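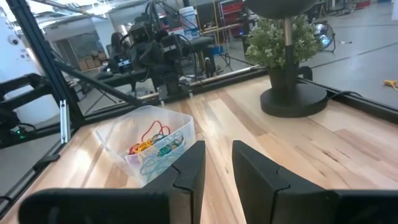
What does Larkevum do?
We repair and refit working boats: tugs, pilot launches, small ferries and harbor service vessels up to 30 meters in length. Our yard is in Oltville, on the east bank of the river, and we have been there from the first day.

About the company

Larkevum was started by Tomás Gouveia and Fadi Sabbagh, who met as young welders in a large shipyard. Tomás later became a hull foreman, and Fadi moved to the engine side. When the slipway in Oltville was offered for rent, they took it together, with one borrowed crane and a contract to change the bottom plates of a single river barge. The barge belonged to Hervieu, a towing company which is still our customer today.

In the first years we did mostly steel work. The owners came to us with a corroded hull and went to another yard for the engine, and then to a third place for the electrical system. For a small operator this meant many days without income. Step by step we took these jobs under our own roof. Now a vessel can come to us for its regular docking and leave with the hull blasted and painted, the shaft line aligned, the rudder bearings changed and the papers ready for the class surveyor.

The yard

We have one slipway and one covered hall. The slipway carries vessels up to 400 tons. The hall is 585 square meters and it is heated, so painting continues in winter. Next to the hall there are the pipe shop, the machine shop with a long lathe for propeller shafts, and a store for the steel plates. The outfitting quay has shore power and fresh water, and a vessel can stay there while the crew lives on board. We ask the crews to tell us this before arrival, so we can prepare the gangway and the waste containers.

The depth at the quay depends on the river. In dry summers, usually from July, deeper tugs must wait for a good water level before they come in. Please speak with us early if your docking is planned for this period.

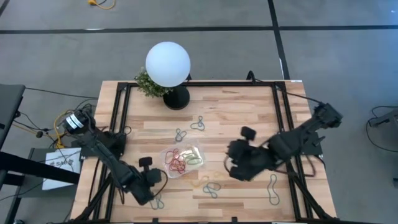
The hall was built for a different trade and the roof was too low for a wheelhouse of normal height. For a long time we had to remove the mast of almost every tug at the door. We raised the roof over the middle bay, and today most harbor tugs can enter complete, with only the antennas folded down. The old door is still in use for pontoons and workboats.

Our people

Many of our workers came to us as apprentices. Each apprentice spends time in the hull shop, the pipe shop and the engine shop, and after this chooses a trade together with the foreman. We do not send an apprentice alone into a tank or on staging. Our welders hold certificates for steel and aluminum, and these are renewed in our own training room with an outside inspector.

Tomás is responsible for the slipway and for all docking plans. Fadi manages the machinery department and the quotations. If you call the office with a technical question, it is quite probable that one of them will answer the phone.

How we work with owners

Before every docking we visit the vessel, if possible while it is in service. We listen to the chief engineer, we measure the plates where it is needed and we write a work list with a price for each line. Extra work which is found after the hull is cleaned is shown to the owner first, with thickness readings, and we start it only after a signature. The final invoice follows the same order as the work list.

The biggest project in our history until now was the refit of the ferry Cemurlow. She received new main engines, new fuel tanks and a completely changed passenger cabin. She returned to her route in May 2020. Her next docking was also done in our yard, and her old steering wheel hangs in our reception, where her captain asked us to keep it.

After delivery we remain available. We keep the drawings, paint records and shaft measurements of each vessel, and the owner can ask for a copy at any time without a charge. For urgent cases, such as a rope in the propeller or damage from a quay wall, we have a service van with two mechanics and portable welding equipment, which works 7 days a week on the river and in the outer harbor.

Visits to the yard are possible by appointment. Safety shoes are required on the slipway and in the hall. Helmets are given at the gate.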